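Notebook > Sponsorship desk > Kedach anniversary

Monday, morning

Read the new letter from Zusell two times. They stay as sponsor of the Kedach town anniversary, but only until June, and they want the logo off the main stage. The reason is written very softly: "a change of priorities." I copied the sentence into our log without comment.

The contract has 23 pages. The part about leaving early is on page 5, and it says the sponsor must give notice in writing to the planning office in Skiswood. The letter went to Kedach instead. I don't know if this makes the notice invalid. I am not a lawyer, so I marked it yellow and sent it to the legal desk.

Checked also the money. Zusell promised 84 thousand for the whole program. Two payments have arrived, the third is open. If they stop now, the evening concert has no cover, but the school parade is safe, because Matar pays for it separately.
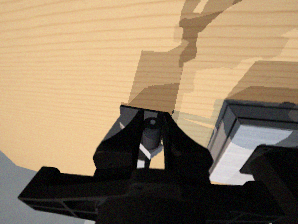
Afternoon: calls and open points

Called the office in Skiswood after lunch. They had not seen the letter. I read it to them slowly and they asked me to send a scan, which I did at 2 o'clock. No answer until now.

Matar called back by themselves. They are not planning to leave, but they would like to know who else is leaving before they print their own posters. I said that we can't speak for other sponsors. I think this was correct, but please tell me if we have a different rule.

To do:
- ask legal about the wrong address
- correct the sponsor table (I had Matar in the row of Zusell, my mistake)
- find the older version of the contract, the one before the logo change
- don't use the word "canceled" in any draft before we have the answer

For the person who takes the next shift: the folder is sorted by date of arrival, not by date of the letter.

Comments

The old version is in the gray cabinet, second drawer. Page numbers are different there, be careful.

About Matar: same rule for everybody, we don't discuss other sponsors. You did it right.

Legal has the scan also now.

Recent entries
Stage permit in Kedach, second try
Who may use the anniversary logo
Skiswood budget meeting, my notes
Matar: parade route and insurance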